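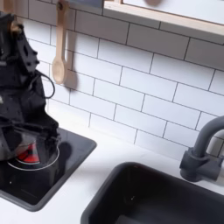
To: Horidier robotics club list
Date: 22nd April
Subject: Re: Kitchen task, next session

Hello all,

Thank you for such a thorough note, and sorry for taking my time over it. I've answered in between your lines, as I find it easier to keep my thoughts in order that way (you know what I'm like once I get going).

> We have 286 runs saved so far, but 42 of them were recorded
> before we moved the arm's base. Do we keep those or bin them?

Please keep them, but in a folder of their own! The students put a whole afternoon into those and I'd love them to try training with and without, and see the difference for themselves. It would make a lovely page for the write-up. The pair who did the labelling have a spreadsheet showing which is which, so there shouldn't be any guesswork.

> The cup task is still the one everybody wants to do. Could we
> settle on one start position? Each group has its own at the moment.

Yes, let's. My suggestion is that the cup always starts on the white worktop and finishes inside the ring on the hob, and that a run only counts if the cup is standing upright when the gripper lets go. The Sukik group would like the sink as a finishing place too, and I'm all for it later on, but seven weeks isn't long and I'd sooner we had one task working well by the end of term - the sink can be our treat in October.

> The Fidevo group say the gripper squeezes too hard.

They may well be right. We lowered the closing force on the Tran script a while ago and I have a feeling the change never made it on to the second laptop. Could somebody compare the two files before we start? If they match, try closing a little more slowly and gripping lower down the cup, where it seems less inclined to bend.

One more thing from me. We need three people to come early and help set up the table, and somebody to bring an extension lead, as ours has wandered off again. Younger brothers and sisters are very welcome to watch, and there will be biscuits.

Looking forward to seeing you all,

Your club leader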